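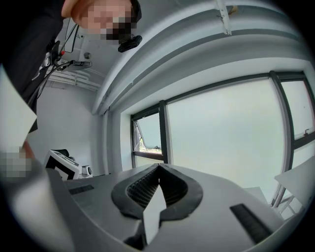 Section 8: Wall-mounted dehumidifier, set-up and first run

Applies to the Nelstead and Irngate models. For the Barbosa ceiling unit, see the separate guide.

8.1 Before you start

Choose an inside wall that can bear the weight of the unit with a full tank. Leave a clear gap of at least 45 cm above the air outlet. Do not fit the unit above a cooker, a sink or a socket.

8.2 Fixing the bracket

1. Hold the bracket against the wall and check it with a spirit level.
2. Mark the two upper holes. The centres are 248 mm apart.
3. Check for pipes and cables, then drill and insert the plugs supplied.
4. Fit the upper screws loosely, level the bracket again and tighten.
5. Mark, drill and fit the lower screw.

CAUTION: The plugs supplied are for solid brick or block. Plasterboard needs hollow-wall fixings, sold separately.

8.3 Hanging the unit

1. Remove the tank and put it to one side.
2. Lift the unit on to the bracket hooks and lower it until both catches click.
3. Refit the tank. The float must move freely.
4. Leave the unit upright for two hours before switching on.

8.4 Setting the humidity

1. Press MODE until the drop symbol flashes.
2. Use the arrow keys to set the level. The factory setting is 45 per cent.
3. Press MODE again to store it.

Note: If the room reads over 86 per cent, the display shows HI and the fan runs at full speed until the reading falls. The arrow keys are locked during this time.

8.5 Continuous drain

Push the Jolitz hose on to the rear spout and secure it with the clip. The hose must slope downwards along its full length.

Text revised by Ludivine Collet, February 2, 2019. Replaces the January issue.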